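12 July 2018

Quick one as the hall shuts at 7 and I still have the kit to pack.

So the robotics club at Besosville has finally picked its project for the Raltport student open. A sealing station for small snack bags. Not a whole packing line – we tried to design one in February and it nearly finished us off. Just the sealing bit. Bag goes in, bag gets closed, bag gets a mark on it, next.

Before anyone draws an arm or writes a line of code we do the job by hand. Over and over. I've banned laptops for this part and there was moaning, but you can't automate a job you've never done.
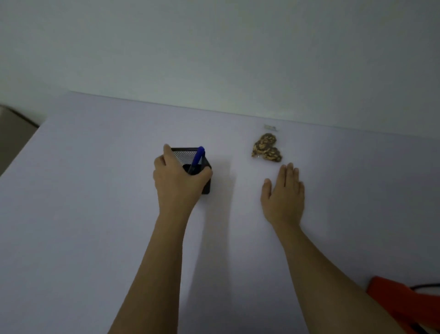
Why snack bags and not blocks or balls like the other teams? The open gives extra marks for handling soft things, and a bag of nuts is about as awkward as soft things get while still being cheap enough for us to ruin a lot of them.

Gilberto Ayala is running the timing sheet. He's split the job into steps – fetch, flatten, line up, press, wait, release, mark, put down. Eight boxes on a bit of card and already an argument about whether "wait" is a step. (It is. The program has to do it so it's a step.)

The team from Marchetti had theirs half built by this stage last year, I know, I've been told. They also rebuilt it from scratch. Twice I think.

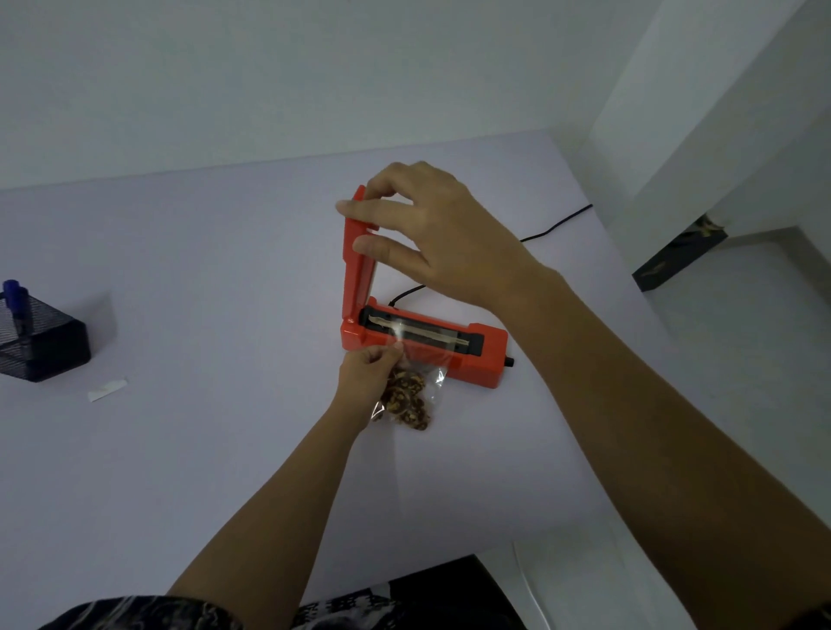
The press is where our budget goes. We've got 640 to spend on the whole entry and the first plan, two full arms, ate all of it before we'd bought a single screw. What you learn from doing it yourself is how much the second hand does. One hand on the lever, the other holding the walnuts bag flat against the base so the open end lies across the strip, and if that second hand lets go you've got a wrinkle and a leak. So the new plan is one arm and a fixed clamp. The clamp does the boring holding. Should save a fair bit, and there's only one arm to go wrong.

Cliltimari (the name of the robot, don't ask, there was a vote) will keep last year's motors. They're noisy but they work. The gripper needs new pads, the old ones are like glass now.

Marking was my worry. Everyone assumed it'd be easy, it's a pen, how hard can it be. But a pen has a cap, and the cap has to go somewhere, and then somebody has to find it again.

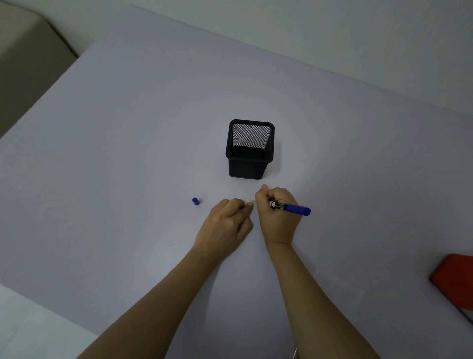

Gilberto wants to leave the cap off for the whole run and bolt the pen to the frame, so the work comes to the pen. I like it. Fewer moves. My only question is whether the tip dries out between rounds, so that's a test for next time – uncap one, leave it 40 minutes, see if it still writes.

Other thing is flattening. We had it down as one move, pull and done. The top edge wants to curl back though, and a heavy bag pulls different to a light one. Someone suggested a puff of air. Someone else suggested a ruler. We are going to try the ruler frist.

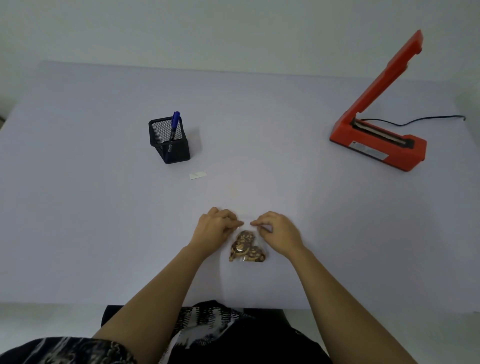 ## To do before next session

- clamp, first version in card, then ply if it holds
- pen test (see above)
- new pads for the gripper
- write up the timing sheet properly, Gilberto's handwritting is a crime
- order bags, a box of 1000 should see us through to the open
- ask Raltport if we can bring our own table or have to use thiers

If anybody has a spare foot switch lying about, please bring it along. We want a big stop button that works with your hands full.

Right, packing up.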